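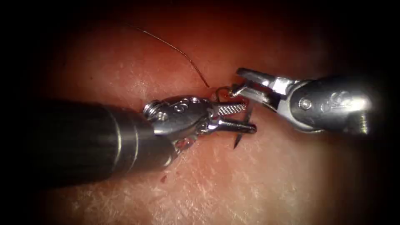
Needle in the left driver, right instrument at the thread. Tissue bench, Punevbridge.

Thread: Learning suturing from demonstrations, does the split policy hold up?
Board: Methods and results

jbustamante
Posted Jul 11, 2019

I'm Julián Bustamante, I look after the suturing work at Punevbridge. We have a first set of results and I'd like comments before we write it up.

The method is plain. We recorded 920 demonstrations of single interrupted stitches, all by teleoperation. Instead of training one policy on the whole stitch, we cut each recording into four stages: pick up and orient the needle, drive it through, pull the thread, tie and trim. Each stage gets its own policy, and a small classifier decides when to move on. Input is the endoscope view plus the joint positions of both arms.

We then ran 1000 stage attempts on tissue that was not in the training set. 579 finished without a person stepping in. Driving the needle was the best stage and tying was the worst by a long way. The single policy trained on the same recordings did worse on every stage apart from pulling the thread, where the two were level.

The bit I'm least sure of is the classifier. It reads the same view as the policies, so when the jaws hide the needle it goes wrong at the same time as they do.

kestberg_lab2
579 out of 1000 stage attempts is a hard number to read. If a stitch is four stages in a row, what is the rate for whole stitches? I would guess low. A reader will want that first and the stage figure second.

jbustamante
Fair. Whole stitches are low and I'll put them in the first table. The stage figure is there because it is what we compare the two methods on.

orla_t
I'd defend the stage figure. With whole stitches only, one bad tying policy hides everything else. We had the same trouble at Lopes in April and ended up reporting both.

How are you handling needle grip? In the picture at the top the needle is between the jaws with the other instrument right up by a little loop of thread. That is where ours used to lose it. The second arm would nudge the needle and the angle was gone.

jbustamante
We don't correct for it within a stage. If the needle turns too far the classifier should send it back to the first stage. It does this properly when it can see the needle.

stuveo_mark
I don't agree that splitting is what helped. You have given the split version four networks and the single one only one. Did you match the size? If not, you may only be showing that a bigger model does better.

jbustamante
Not matched. Each stage network is the same size as the single one. I can train a larger single policy, it will take a couple of weeks.

stuveo_mark
Then I would wait before claiming anything about the split. The recordings are useful either way.

orla_t
That's a bit harsh. The stage labels are extra information and the single policy never gets them. But yes, run the larger one.

kestberg_lab2
Also, how do you score spacing? A stitch can be finished and still be in the wrong place.

jbustamante
Spacing is scored separately, by hand, from a still with both jaws open and clear of the line. The one below has three stitches in and the right-hand end of the cut still to do. I mark where each knot crosses the cut and measure between neighbours. 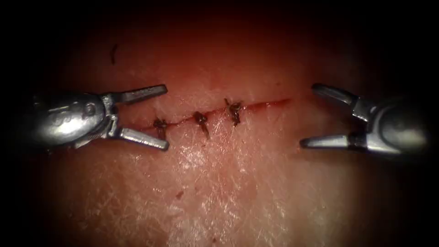
Re: scoring spacing by hand

kestberg_lab2
Who marks them? If it's the same person who ran the trial I'd want a second marker on at least 100 of the stills, without knowing which method made the stitches.

jbustamante
Only me so far. I'll ask a colleague to do 100 and report how far apart we are.

orla_t
Watch the slant. The cut in that one climbs to the right, so measure along the cut and not straight across the picture. We got that wrong the first time and had to redo the lot.

stuveo_mark
Agreed on that. Please post the larger single policy in this thread when it's done, even if it comes out ahead.

jbustamante
Will do. I'll add the whole-stitch table at the same time.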